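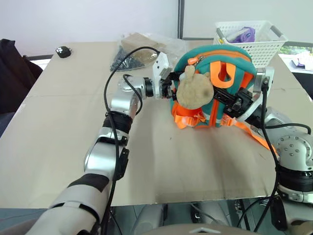
Bimanual manipulation > Methods and results
Topic: Trimming the dithering out of teleop demos made our policy worse

slowgripper
Original poster
Posted 16th June

Everybody's favorite cleanup step is to go through the demonstrations and cut out the parts where the operator sits there doing nothing. We did it too. The repo is called Riltelus and the task is opening the top zipper of a small backpack with two arms: one holds the bag, the other finds the pull and drags it.

We collected 1,069 episodes starting in April. A bunch had dropped camera streams or an arm that faulted, and we kept 1,000. Then we trained the same policy on two versions of that set. Version A is raw. Version B has every stretch removed where both arms move slower than a threshold and neither gripper changes state. Three seeds each, six starting poses for the bag.

B finishes faster when it finishes. It finishes a lot less. Mostly it closes on the plush toy hanging off the front of the bag and pulls on that with total confidence.

My guess is the pauses were where the operator was looking. Cut them and the policy never sees a settled view of the pull right before the grasp. Happy to be told I'm wrong, I have a long drive this weekend and need something to stew over.

torque_wrench_tom
Member

You're wrong. Or you might be right, but you haven't shown it. When you cut the slow parts you also shifted your action chunks. If a chunk straddles a cut, the arm is being taught to teleport. That alone would wreck the grasp, plush or no plush.

slowgripper
Original poster

We split at the cuts, so no chunk crosses one. I should have said so. It's in the config under a name I'm not proud of.

nopayload
Member

Take the toy off the bag?

slowgripper
Original poster

We did talk about it. The argument against was that people hang junk on backpacks and a robot that can only open tidy ones is a pretty sad robot. The argument for was that we'd all be home by dinner.

ulutano_fan
Member

Splitting at the cuts means B has a pile of short segments, and the ends of short segments get padded. How do you pad? If it's "repeat last action" you put your pauses back in, only fake ones, at places where no human ever paused. We got burned by this on the Ulutano baseline and spent weeks blaming the wrist cameras.

torque_wrench_tom
Member

^ This is a better version of what I said and I would like partial credit.

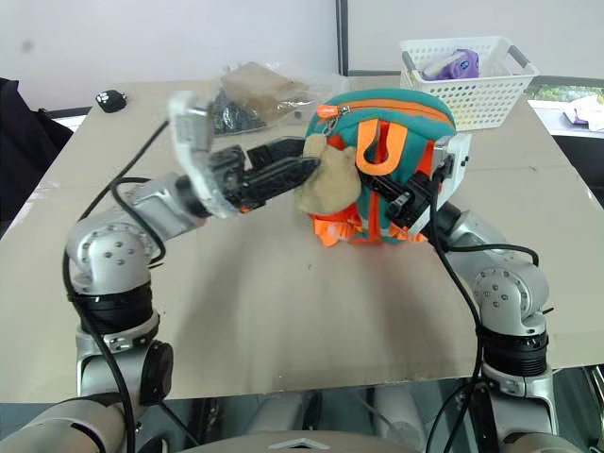 slowgripper
Original poster

It's repeat last action. Ugh.

Those two views are from the bag task, by the way, for anyone asking how close the toy is to the parts that matter. The orange pull and a metal clip sit right over it and the left gripper comes in from the side, so a small error downward gets you a fistful of fuzz. The other gripper is across the front of the bag, just under the orange loop.

Plan is a version C: same cuts as B, padding masked out of the loss. If C recovers, it was padding and I owe an apology to pauses in general. If C still goes for the toy I'm keeping my looking story.

eynon_user
Member

You need a D as well. Drop random stretches of the same total length from A, masked the same way. Otherwise C vs A still mixes up "no pauses" with "less data." The Eynon folks do this control as a matter of habit and their tables are unreadable, but I believe them.

nopayload
Member

Four conditions times three seeds times six poses. And someone resets the bag by hand each time. Taking the toy off is looking better and better.

torque_wrench_tom
Member

I don't buy that six poses tell you much anyway. Put the error bars on and A and B may be shaking hands.

slowgripper
Original poster

They aren't, but they can wave at each other. I run each pose more than once, and the per-seed results go up with C and D so you can be rude about them properly.

ulutano_fan
Member

Also plot where in the episode your cuts fall. If most of them are at the start, while the operator is getting comfortable, then your looking story has a problem.

slowgripper
Original poster

Plotted it at lunch. There's a lump at the start and another one right before the first grasp. So everyone gets to stay annoyed. C is queued on the Nostholm machine behind somebody's sweep.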